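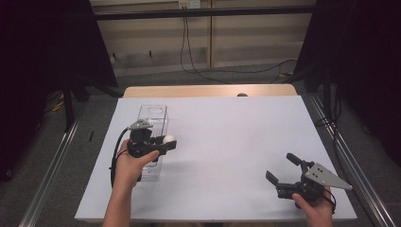
*Ball task, two handheld grippers: left one has the ball by the clear container, right one is open.*

# stamby-ball

Hi! I'm Hạnh, and I look after the ball task for Stamby, our student robotics club. If you've landed in this folder you're probably either new to the club or trying to train something on our recordings (or both, welcome!).

The whole thing is one small job done over and over: pick up a little white ball, get it into the tall clear container, start again. It sounds dull and some evenings it is, but it's a great first task. You find out fast how much your wrists wander!

## What's in it

- 200 episodes, split across 9 sessions
- 3515 is the random seed for the train/val split, so please leave it alone or our numbers won't match
- session 7 is in `extras/` and not in the split. I mixed up the left and right gripper streams that night and only fixed the labels by hand, so use it if you like, but check it first
- `notes.txt` has one line per episode, mostly mine, with a few grumpy ones from Willy

## If you're recording

Both hands stay on the grippers the whole time, even if only one is doing the work. Start with the jaws open, and let the cables hang behind your hands with a bit of slack. I like a loop around the outside of the left hand, but Willy Mulder hates that, so do what feels right.

Pinch the ball with the very tips. If you grab it deep in the jaws it tends to stick when you let go, and then you're shaking a gripper over a box like a ketchup bottle. Drops are fine! Keep going, pick the ball up and write `drop` in the notes. If it rolls off the board, stop and mark the episode `lost`.

## Loading

```
python load.py --split train --seed 3515
```

Add `--extras` for session 7. The loader is slow the first time (it builds a cache), so go get a drink.

## Still to do

- [ ] handing the ball from left to right, which I'd love to have by August
- [ ] rename the folders, they still say `grirnia` from our old project
- [ ] Willy's plots

Last edited 18th May. Questions go in the club channel, and I read all of them, just not always before lunch.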